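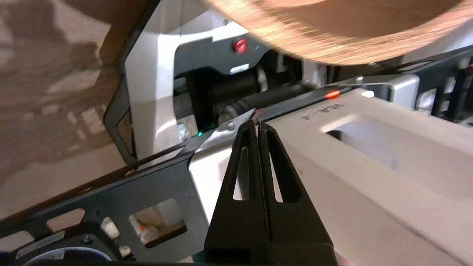 Home Datasets Incident Reports Documentation Contact

# Cuvano Wrist-View Set: Data Card and Fault Notice

Maintained by Lionel Entwistle, Hamport Automation Laboratory
Fault review by Miłosz Cieślak
Last revised 6th August

## Summary

The Cuvano set contains 3,650 episodes recorded from a camera mounted at the wrist of a two-finger gripper. The tasks involve small mechanical equipment: approaching a housing, touching a bracket, and withdrawing without contact. The set is intended for research on close-range manipulation and on the detection of failed grasps.

This card also serves as the notice for the grip-force fault identified in January. Users who downloaded the set before the present revision should read the next two sections before doing any further training.

## Description of the fault

The gripper controller reported a closed state whenever the finger motor stopped moving. It did not check whether the motor had stopped at the commanded position or had stalled against an obstacle. As a result, a finger pressing on a fixed part of the equipment was logged as a successful close, and the arm was permitted to begin its next motion while still in contact.

The fault was found when the arm lifted with a fingertip caught behind a sheet metal bracket. The bracket was bent and the wrist joint went into protective stop. No person was inside the marked work area and there were no injuries. The operator used the emergency stop, cut power to the arm, and released the finger by hand.

A second weakness came to light during the review. The force limit had been set to 90 percent of the rated maximum for an earlier project, Brisari, and was carried over when the configuration file was copied. The limit for Cuvano should have been 50 percent.

## Affected data

- 29 episodes contain a stalled close that was logged as a success.
- These episodes remain in the set. They are listed in `stalled_close.csv` and carry the value `stall` in the `grip_state` field.
- Joint positions and camera frames in these episodes are considered reliable. The `grip_success` field is not, and has been set to null.
- Force readings recorded before the correction should not be compared directly with later ones.

## Corrective action

The controller now compares the final finger position with the commanded position and raises a fault if the two differ by more than the set tolerance. The arm cannot move until the fault is cleared at the operator station. The force limit is stored separately for each project and is displayed at startup for confirmation.

The Sadowski test bench was used to repeat the stall under controlled conditions. The revised controller stopped the arm in every trial.

## Limitations

Finger position alone does not identify what the gripper is holding. A thin part and a light obstruction may produce the same reading. The wrist view is often partly blocked by the fingers, and contact behind them may not be visible. Labels in this set should not be used as the sole basis for a safety function.

## Reporting

Suspected labeling errors should be sent to the maintainer with the episode number and the time of the event. Reports concerning contact, damage, or an unexpected stop should be marked for Miłosz Cieślak.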